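Funeral home wants us to buy the online memorial package with the obituary. Worth it?

Posted in Family & Funerals by plainpine, Sunday

My aunt died last week and I got handed the obituary job, mostly for having a working printer. The funeral home in Plunmont quoted us $217 for the newspaper notice, and then a second line on the estimate for something called a Lema Forever Page, which is $84 a year. The brochure says it "keeps her story alive." I asked what happens in year two if we don't pay and got a very smooth answer that had no yes or no in it.

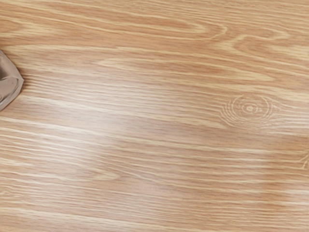 The notice itself I can write. I have her birthplace, her jobs, the church, the survivors, and the two brothers who went before her. I've been working on it at a table with the same sort of pale and orange-brown streaky wood grain, and most of what I've produced so far is crossed out. My cousin wants "passed peacefully surrounded by family," but only one of us was in the room and it was five in the morning. Do I have to put that in? And does anybody read these memorial pages after the first month, or is this a subscription sold to people who are too tired to argue?

Also, the paper charges by the line. Is there a normal way to shorten the survivors without starting a war?

quietledger

Sorry about your aunt.

Skip the yearly page, or at least skip it for now. I would bet money the offer will still be there in November. When my father died we were told the discount was only good with the initial order, and then we got the same discount by email four times.

Before you say no, get three things in writing. Ask whether the text and photos come down if you stop paying. Ask who can delete comments. Ask whether the page shows ads for flowers next to her name. In our case the page stayed up with the ads on it, and the part that went away was our ability to fix a misspelled name. I don't know if Lema does the same. The brochure you quoted doesn't tell you either, and I'd want to know why.
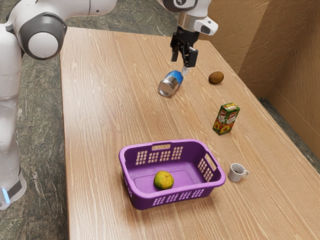

The newspaper notice I would pay for, if she had friends who still take the paper. Type it at home and send it as a plain file so you aren't relying on somebody retyping it from a phone call. Our first proof had my father born two years after his own wedding. Sit down with the printed proof at a light wooden table like that one, and read it out loud to another person while they check the dates against the papers. Don't approve it over the phone no matter how nice they are.

As for "surrounded by family," leave it out. "Died at home" or "died at Plunmont Hospital" does the job and nobody can dispute it.

udero_fan

We used Udero and it was great, very easy, lots of nice templates. They have candles you can light and music. Highly recommend!! You can add over 5 albums.

plainpine (original poster)

Thanks. Does Udero cost anything after the first year? Your name makes me wonder a little.

udero_fan

I think its free for the basic one? My sister set it up. I just like the site

marginal_notes

I took obituaries over the counter at a small weekly for a long time, so here is the dull version.

Lines first. You can save a lot by cutting the opening. Name, age, town, date of death, and stop. "Went home to be with the Lord after a courageous battle" is two lines before you've told anyone who she was. If that wording matters to the family then pay for it, but pay on purpose.

Survivors: name the spouse, children and siblings. Grandchildren can be a number. Nieces and nephews can be "several nieces and nephews," and yes, one of them will be annoyed. If she raised a niece or was especially close to one, name that one and let the others grumble. Put spouses' names in parentheses after the child, so "Daughter (Husband) Lastname." Most papers count that as cheaper than "and her husband."

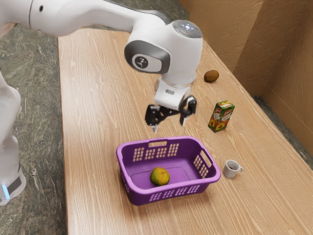 Check whether the $217 is the paper's price or the funeral home's price. Sometimes they are the same and sometimes there is a handling fee folded in. Call the paper's obituary desk and ask for the line rate yourself. Many papers will only take a notice from a family after confirming the death with the funeral home, so it may be a day slower, and you'll need to watch the deadline if the service is soon.

On the memorial pages, I'm with quietledger. The funeral home probably already puts the obituary on its own website as part of the basic service. Look at the estimate again, since ours in town all did. Then you would be paying $84 for a second copy with a guest book. There's an outfit called Mundex that sells a one-time version, but "one-time" only lasts as long as the company does, so I wouldn't lean on that either. Keep the clipping and a copy of the file with the family papers.

One more thing I'd leave out is her full birth date and her mother's maiden name in the same notice. Banks still ask for both. Year of birth and the town is plenty. And don't print the street address if the house will be empty during the service.

plainpine (original poster)

You were right about the estimate. "Website posting" is on page two, already included. I've taken the Lema page off and I'm calling the paper in the morning. My cousin and I settled on "died at home," and she gets to pick the photo.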